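**Skurnden Yard** is a mixed-use commercial redevelopment in the Barrera district of Osley. It consists of a former cold-storage warehouse, converted to offices and light workshop space, and a new 9-story office block joined to it at the second and third floors. The project was developed by Midix and designed by a team under the architect Karla Bañuelos.

## Site and history

The site lies between the freight spur and Barrera Road. The warehouse was built as two separate sheds, later joined under a single roof. It was used for fruit and dairy storage until the rail service ended, and then stood vacant. The city rezoned the parcel from industrial to employment mixed-use, with a condition that the brick street wall be kept to its full height.

An earlier scheme with housing above the warehouse was withdrawn. The existing footings could not carry the added load, and the noise limits for the spur ruled out bedrooms on the north side.

## Design

The new block has a concrete core and a steel frame on a 10-meter column grid. Floor plates are 3000 square meters on the lower levels and step back above the fifth floor, where the zoning plane begins. The main mechanical plant is on the roof of the warehouse – an arrangement that shortened the duct runs but required new trusses over the east bay.

Windows on the south side have fixed exterior fins. Those on the north side are operable on all office floors.

## Leasing and use

Space is let on terms of up to 15 years. Ground-floor units in the warehouse are limited by covenant to workshops, laboratories and showrooms, and have a higher floor load rating than the offices above.

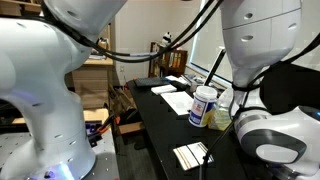 Workshop tenants share a loading court on the west side, which is closed to trucks at night. Service charges for the two buildings are calculated separately, although the heating plant is common to both.

## Reception

The planner Natalia Serrano criticized the size of the parking deck, which was fixed under the older industrial ratio and was not revised after the rezoning. She supported the retention of the street wall. Neighboring owners objected mainly to the height of the new block and to afternoon shading on Barrera Road.

## See also

- Barrera freight spur
- Osley employment zones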